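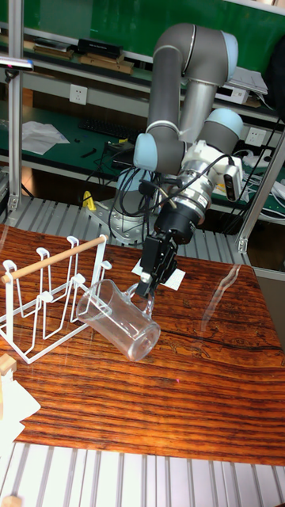
How do you get a plastic measuring jug properly clean and dry without cloudy marks?

Wash it in warm soapy water with a soft sponge, rinse it well, and let it drain upside down on a rack with space underneath for air.

I love a clear measuring jug. You can check the level from the side, it weighs next to nothing, and it gets used in my kitchen every single day (pancakes, rice, watering the basil, you name it). Clear plastic does show every smear, though, so a good routine pays off!

What you need

Dish soap
A soft sponge, no scratchy side
White vinegar
A drying rack with upright loops or pegs
A lint-free towel

Washing

1. Rinse the jug with cool water first if it held milk, egg or batter. Hot water sets those onto the sides and you'll be scrubbing all night.

2. Fill it halfway with warm water and a small squirt of soap. Leave it for 15 minutes.

3. Wipe the inside in circles, then go over the spout and the spot where the handle joins the body. Grease loves to hide there.

4. Go gently over the measuring lines. Printed ones wear away fast with a rough pad, and mine lost the 400 ml line that way.

5. Rinse inside and out until the water runs clear.

Getting rid of cloudiness

Mix one part vinegar with three parts warm water, fill the jug to the brim and let it stand while you do the rest of the dishes. Rinse again. My neighbor Eirlys Pugh swears by lemon juice instead, and it smells wonderful!

Drying

Shake out the drops, then turn the jug over a loop on the rack. Wire racks made for cups work really well as long as the jug is light and the loop is tall enough to hold the rim up off the counter. Heavy glass jugs are better laid on a folded towel.

Tilt it a little if water collects around the base. In a hurry? Buff it with the towel, outside first, and leave it on the rack for a few more minutes before it goes in the cupboard.

Store it open side up, with nothing stacked inside.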